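Splitting Housework Fairly: Which Tips Hold Up

29 Oct 2023

Every few months another article promises that a chore chart will stop daughters from getting stuck with the dishes while their brothers watch TV. I have my doubts. We had a chart with 4 columns, very colorful, and for most of October my niece still did the kitchen.

Charts fail when an adult picks who gets which job. Draw the jobs from a jar instead, and draw again when the round is finished. Boys get the sink, girls get the drill. If a child says he doesn't know how to wash a pan, show him once and leave the room.
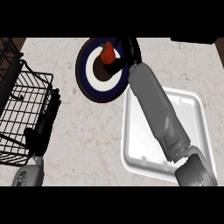

Paying for chores is the other favorite. Kheri Waweru swears by it, but check what you're paying for. In her house mowing earned 900 points and washing up earned 200, and guess which child had been given the mower. Same rate for the same time, or skip the points.

I wouldn't buy an app for any of this. The Ludix one sends reminders, and my nephew learned to swipe them away before breakfast.

Teach repairs early and to all of them: how to change a washer, sew on a button, bleed a radiator. Washington Evangelista says kids lose interest by ten. Mine didn't, though the button took three tries and it's still on crooked.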